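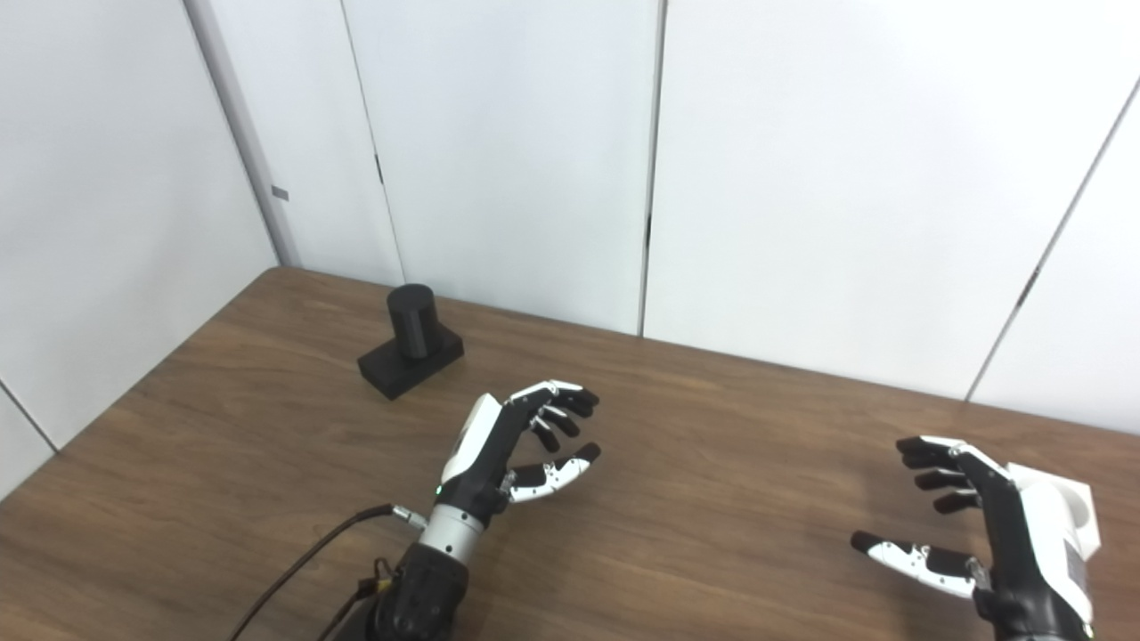

Ticket: catalog import stops before end of file

Status: Resolved
Product: Wollo catalog importer
Customer: Tipoki
Assigned to: Marwan Khoury, Resitus support
Priority: Normal

Reported problem

Customer uploads a CSV file with 2,000 product rows. The importer reports "Completed" but the catalog shows only 1,555 products. No error in the job summary. Repeating the upload gives the same number. The customer had deleted the catalog between attempts, so leftovers from an earlier import are ruled out.

The same export loaded in full in October. Customer states that nothing was changed on their side except new descriptions for the Plullberg range.

Log

09:10 – Asked customer for the original CSV, not a copy opened and saved again in a spreadsheet. Received. Encoding is UTF-8, comma as separator, line endings consistent. Header row matches the import template.

09:35 – Imported the file into a clean test account. Result is the same as the customer's. The problem is in the file or the importer, and account settings can be left out of it.

09:50 – Checked plan limits. The account is well inside its product limit. The importer cuts files into batches of 500 rows and writes them one after another. A lost batch would leave a round number missing, and the gap here is not round. Batch timeout ruled out.

10:20 – Compared product codes in the file against product codes in the catalog. The missing rows form one unbroken block at the end of the file. The last product that did import is from the Plullberg range. Its description in the catalog is very long and contains commas, prices and other product codes.

10:30 – Opened that row in a text editor. The description field begins with a double quote and contains a measurement in inches, written with the double quote character:

"Shelf bracket, fits 2" rail"

A double quote inside a quoted field has to be doubled. Here it is single. The parser loses track of where the field ends and reads the remaining rows as part of the description.

10:45 – Changed the value to:

"Shelf bracket, fits 2"" rail"

Imported again in the test account. All 2,000 products present. Spot check of the last page of the catalog looks correct – prices and stock levels are in the right columns.

11:15 – Sent corrected file to customer with a note on the cause. Asked them to delete the damaged product before importing, as the importer updates existing products by code and keeps any field that is blank in the new file.

13:40 – Customer confirms full import. Customer asks why the job was marked "Completed". Explained that the parser reached the end of the file and wrote every row it had recognized. It does not compare that number with anything.

Cause

Unescaped double quote in a description field. The descriptions were typed by hand into a text file and joined to the export with a script. The script adds the outer quotes and does nothing with quotes inside the value.

Workaround

Write "in." for inches, or double every double quote inside the field before upload.

Follow-up

Request opened with the Wollo developers: stop the job with an error when a quoted field is still open at the end of the file, and report the row where it started. No target release yet.

Help page for the CSV template to be updated with the example above. Ticket closed with customer's agreement.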